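Storing small boxed parts on a white bench top
June 2024

**rudia34**

I sort small black retail boxes on a white table before they go into stock. The gloss sides show every fingerprint and the printing on the lids is hard to read under ceiling light. What is the best way to clean and label them without marking the finish?

**Effiong**

Dry microfibre cloth, one direction only. Put a removable 20 mm label on the base — never on the lid, where it covers the maker's print. Write the stock number in pencil.

**zelteck_2000**

just use a tray

**Rendero**

A tray helps with transport but does nothing for fingerprints. Effiong's method is sound. I would add a desk lamp set low and to one side, so that faint silver lettering stands out from the black.

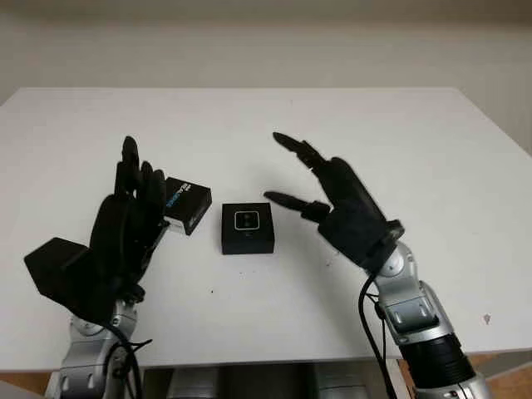
Can boxes of different shapes be stacked together?

Put the widest at the bottom and keep any box with a window in its lid on top. Tall cubes are better stored side by side in a shallow drawer.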